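Domell stone sealer, worth 90 dollars?
Forum: Kitchens and Counters

gritty_pete
August 12, 2021
The Tessier store in Trekham wants 90 dollars for a bottle of Domell and says it lasts 14 years. Fourteen. The warranty card asks you to reapply every June, so which is it? I have a white top with fine gray veining and I'm not convinced it needs anything. 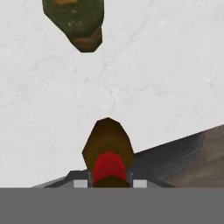 lowtide17
Depends what you cook. Plain marble etches from lemon juice, sealed or not. Sealer slows down stains and does nothing for etching. The store always mixes those two up.

gritty_pete
So I'd be paying for half a fix.

mapleandrust
Disagree with lowtide. I sealed mine and red wine wipes right off. Best money I spent on that kitchen.

lowtide17
Did you ever test an unsealed piece? A lot of stone is dense enough to shrug off wine by itself. Put water on it for 17 minutes and see if it darkens.

mapleandrust
No, and I'm not going to. I like my counters.

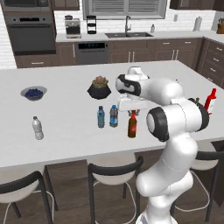

White island top, bottle with a red cap.

gritty_pete
Trying the water thing before I give Tessier a cent.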